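4.2 Recording a drawer task by remote control

Before you start, load the cabinet task from the Scenes menu and check that the hand controller shows a steady green light. Ulline records every camera view you have turned on, and you can't add a view after recording begins.

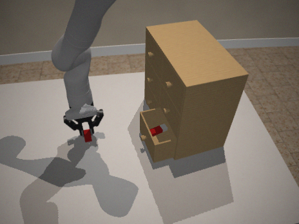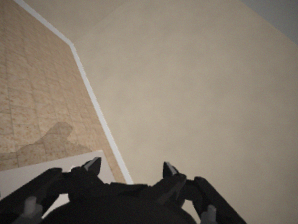
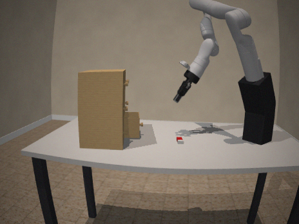 Camera views in the Ulline simulator, cabinet task. First: side view with a block in the gripper. Second: wrist view, gripper open. Third: wide view of the table.

To record a demonstration

1. In the Views panel, turn on Side, Wrist and Wide.

2. Press Reset. The arm goes to its start pose and the blocks are placed again. Positions change with each reset.

3. Hold the controller level and squeeze the side grip to take control of the arm. The arm follows your hand only while the grip is squeezed.

4. Press Record.

5. If the drawer is closed, open it by the knob before you go to a block. Pull straight out and let go of the knob before you lift the gripper.

6. Move over the block and turn your wrist until the fingers line up with its narrow sides. Use the wrist view for this step.

7. Lower the gripper, pull the trigger to close it, and lift straight up.

8. Carry the block over the drawer. Switch to the side view to judge height, then lower the block and release the trigger slowly.

9. Raise the arm clear of the cabinet and press Stop.

10. Press Keep or Discard. Kept runs are saved in the Koval folder under the next free number.

Note: A run stops by itself after 600 seconds. Long pauses are saved along with the motion, so discard a run if you had to stop and think for more than a moment.

Note: The default recording rate is 30 frames per second. Use the same rate for all runs in a set.

Caution: Do not let go of the side grip while the fingers are inside the drawer. When you squeeze it again the arm lines up with your hand's new position and can strike the cabinet. In the simulator this spoils the run. On a real arm it can damage the fingers.

Caution: If you use this procedure on a real arm, set the speed limit to 3 in Settings first and keep the stop button within reach.

If the block slips

Open the gripper, back off and try again in the same run. You may keep the run if the second try goes well. Mark it "Retry" in the comment box so it can be sorted out later.

Error 124 means the controller has lost tracking. Discard the run, put the controller on its stand and repeat from step 2.

Section revised 17 May 2019, L. Melnychuk. Checked by S. Alhassan.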